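Bimanual cloth handoff: leader arms or hand guiding?

Forum: Teaching and Demonstration
Replies: 7

gralgate_user
Setting up a folding task on two arms and trying to settle the teaching method before I record anything serious. First arm picks a garment, lifts it clear, second arm takes the free side, then both lay it down. Leader arms are on the bench and calibrated. The other option is gravity comp on the followers and pushing them around by hand. Which one gives usable data on cloth?

tmarsh_ctl
Leader arms. With hand guiding on two arms you need both hands on the hardware, so your sleeves are in the wrist view for most of the episode. The policy then learns from pictures it will never get at run time.

Yesenia Arellano
Disagree in part. Hand guiding is fine if you replay. Guide the arms once, save the joint path, reset the cloth, replay with nobody near it and record the cameras on the replay. We did the approach moves for Entili that way and they were cleaner than anything I drove from the leaders.

tmarsh_ctl
Replay works on rigid parts. Cloth does not reset. You drop the same shirt twice and the grasp point has moved by more than a finger width. Half your replays will close on air.

Yesenia Arellano
Approach moves, I said. I would not replay the grasp.

knurled
What rate are you logging at? I had the leaders at 200 Hz and the cameras at 32, no shared clock, and spent most of September finding out why the gripper closed early. Stamp everything on one machine. Also log the commanded gripper width as well as the measured one. On thin fabric the measured width barely changes when you have it, so the command carries the information.

gralgate_user
Same clock already, thanks. Only logging measured width, will add the command.

I have 66 episodes from the leaders so far. Picking is all right. The handoff is where I lose time. With no force feedback I can't feel when the second gripper has the cloth, so I wait and look, and the wait is in every episode. The policy now waits too, sometimes for good. I tried trimming the pauses in Valelar and it left a jump in the joint positions at each cut.

Shorts are worse than towels. The waistband bunches and the free side hangs wherever it likes, so I am choosing a different target every time. The view I drive from on the receiving arm, fingers open and coming up under the cloth:

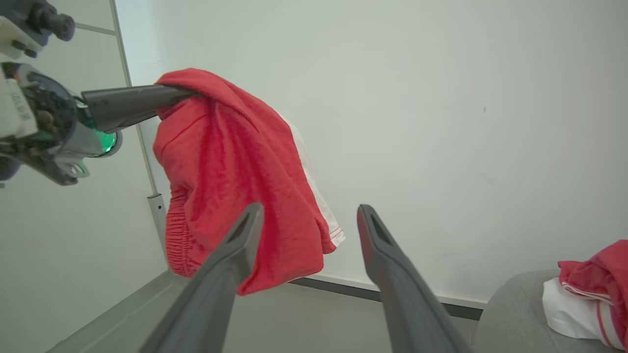 bisix_fan2
Don't trim, re-record. Pick one rule for the target, say lowest point of the cloth, and follow it in every episode even when a better grab is available. Close as soon as you are there and let the bad ones fail. Some 2 seconds of hesitation per handoff is enough to teach it to stall.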